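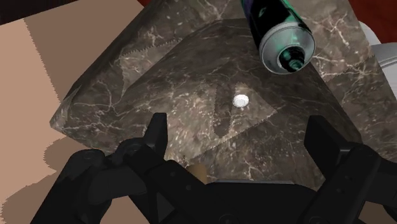 Home > Manuals > Narnus Arm > Practice Mode > Downloads > Contact

SECTION 9: SMALL-OBJECT PRACTICE (SIMULATED)

Read this before you let the arm near a real countertop. Narnus sells it as a kitchen helper. Treat it as a trainee.

The small round white object between the fingertips is the target. The marbled surface behind it has pale veins and flecks, and hard shadows cross it. Expect the software to struggle with all three.

1. Open Practice Mode and load scene 68.
2. Select the white disc by hand. Do not use Auto-Find.
3. Open the gripper wide and set speed to 60 percent or lower.
4. Press Approach. Press Hold before the fingers close.
5. Check that the disc lies between the tips, then press Close.
6. Log the result, including near misses. A disc that was nudged and then dropped is a miss.

NOTE: If the arm goes for a vein or a bright patch, press Hold and repeat step 2. Error 2865 means the target was lost.

CAUTION: A good score in simulation says little about your kitchen. Rekha Gowda, who tests for us, would not yet leave any arm alone with a sink of dishes, and neither should you. Keep glass and knives out of reach.

Settings for Josteo grippers are in the next section.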